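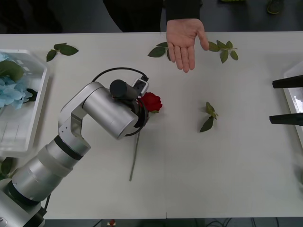
29/07/2020

Good news for anyone who, like me, has been reading the backs of biscuit packets in Trolbridge for years. Mellero has changed the recipe for its ginger creams and they're now properly vegan! The milk powder has gone, and so has the shellac that used to be in the glaze (it comes from lac insects, and it's easy to miss when it's only listed as E904).

I rang the bakery on Monday to check and spoke to Verna Park, who was very patient with me. She told me the new ones have been going out to shops this month, but there are still old packets about, so do look at the label before you buy. The old ones say "milk" in bold – the new ones have a green strip down the side. Both are 300 g, and the price hasn't moved.

The lemon ones still have honey in them, sadly. Verna said they're trying golden syrup instead and might have something to sell by the end of August.

I've found the new packets at Hutis on the high street and in the little shop next to Trương, where I also got a very good tofu roll for lunch. Everett Gallagher emailed to say the station kiosk only had the old sort when he looked.

If you spot them anywhere else, leave a comment and I'll add it to the shop list, which badly needs updating anyway.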